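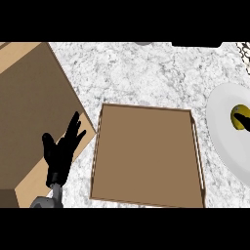
4.3 Checking the hands in simulation before the first run

Do this check in the simulator each time the hand software of the Fodis cell was updated, and also after a change of the camera settings. The check takes 15 minutes if the scene is already loaded. Use the kitchen scene with the marble countertop, the open cardboard tray and the white plate with the yellow fruit, as both hands must come into the head view while the right one works at the plate. The left hand stays open during this time, with spread fingers.

Before you begin, put the main switch of the real arms to OFF. The simulator and the cell share the same network name, and a command can go to the wrong one.

1. Start the Tileritz control program and choose "Simulation" in the start window.
2. Load the scene file. Wait until the status line shows 1,696 loaded parts. If the number is smaller, close the program and load again.
3. Press "Home". Both arms return to the start position.
4. Open the left hand fully. Look at each finger separately – a finger which stays bent usually has a wrong zero value in the hand file.
5. Set the closing force of the right hand to 2 N.
6. Move the right hand slowly to the fruit and close the fingers until the contact lamp in the program turns green.
7. Hold for 200 control cycles, then open the hand and press "Home" again.
8. Save the log under the serial number of the cell.

Note: The black bands over and under the camera view are normal. They come from the image format and do not change the measured positions.

Note: If the fingers pass through the surface of the fruit, the contact model is not active. Go to Settings, Physics, and switch it on. Then repeat from step 3.

CAUTION: Do not copy the closing force from the simulation to the real hands. The real value is written on the test sheet from Palumbo, delivered with each pair of hands.

CAUTION: Keep the left forearm away from the large box when you move it by hand control. The simulator does not stop at a collision with the box, but the real arm will stop and must be released with the key.

If step 6 fails two times, send the log to Leonardo Carbone at the Citosdale service office and leave the real arms switched off until you have his answer.

Section last changed: 23 Jul 2018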